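School Bags and Reading Books: Frequently Asked Questions
Wiltgate Primary School – Information for Parents and Carers

The following guidance applies to all pupils in Years 3 to 6. Questions that are not covered should be addressed to the school office.

What kind of bag should my child bring?
Pupils may use a backpack of any colour. It should have a main compartment that closes fully with a zip and is large enough to hold a reading book laid flat. Wheeled bags are not permitted, as they cannot be stored safely on the cloakroom pegs. A reflective strip is strongly recommended for pupils who walk or cycle to school. 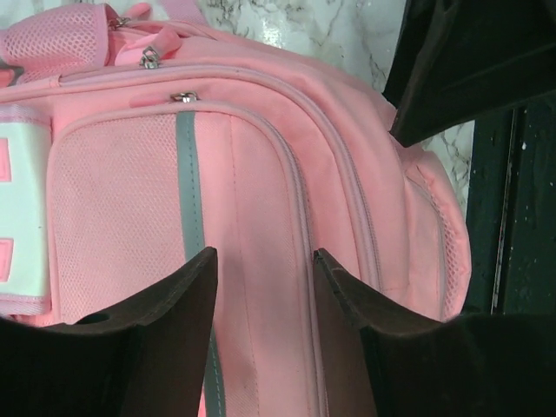 Where should the name label go?
Labels should be sewn or ironed inside the main compartment, near the top. For reasons of safety, names should not be displayed on the outside of the bag.

How heavy may the bag be?
The school does not weigh bags. Parents are asked to check the contents at the weekend and to remove anything that is not required. A packed bag should contain the reading book, the reading record, a pencil case, a water bottle and, on the relevant days, the homework folder.

How many books may be borrowed at one time?
Each pupil may borrow one reading book from the classroom and one from the library. The library holds about 2,000 titles, and loans are recorded on the Plandura system. Library books are lent for three weeks and may be renewed once, provided that no other pupil has reserved them. 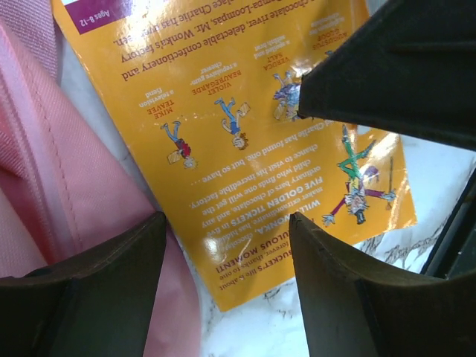
Choosing a book at the right level remains a matter for the pupil, the family and the class teacher together. Staff will advise on request. Many publishers print a suggested age range on the back cover – the story of Charlie and the chocolate factory, for instance, is marked "Ages 8-12" – and this may be taken as a general guide. Younger pupils who read with confidence may borrow such titles if a parent has signed the reading record.

What happens if a book is lost or damaged?
The school asks for a contribution of £5 towards a replacement. Mounir Ghoneim, the school librarian, should be informed as soon as possible. Families who would find the contribution difficult may speak to him in confidence.

How should the bag be packed?
The reading book should be placed flat against the back panel, with the reading record beside it. Water bottles should be kept upright and away from paper. Small items, such as keys and bus passes, belong in the front pocket.

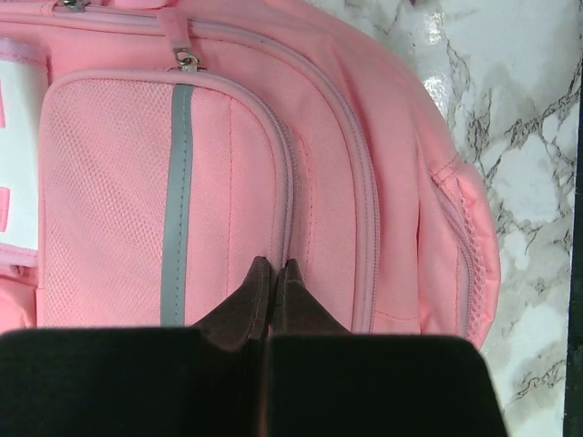
Snacks should be carried in a sealed container and should not share a compartment with library books. Bags should be emptied completely at the end of each half term and wiped or washed according to the maker's label.

When must library books be returned before the summer break?
All loans must be returned by the last school day in June. Borrowing resumes in the autumn term.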